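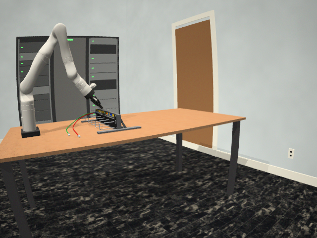
The cable bench in our simulator, red and green leads still to plug in.

Hi, we're Zarport! I'm Carola Böttcher, and I started this company with Uwe Kröger after we'd both spent years watching shops buy a robot arm first and ask what it was for later (I signed off on one of those myself, and it still stings).

So what do we do? We help small electronics shops plan and budget for automation before they spend anything. You tell us the job, we build it in simulation, and then we sit down together and go through the money: arm, gripper, fixtures, spare parts, training, floor space. People always forget the fixtures! Our first planning session is $220, and a full budget plan usually comes to roughly $2,000.
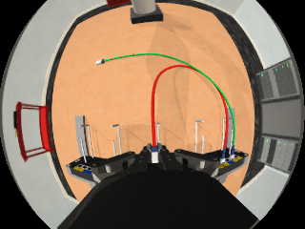 Cable work is what we get asked about most, and it's Timo Ackermann's specialty. He'll want to know your connector types, how long your leads are and how much slack they have, so bring a list if you can. Herman Sopacua handles quotes and leasing questions, and he loves a messy spreadsheet.

We're a team of 8 now and we don't sell hardware or take commissions on it. If the numbers say wait until July, we'll tell you to wait until July. Drop us a line anytime, Uwe usually gets to the inbox first.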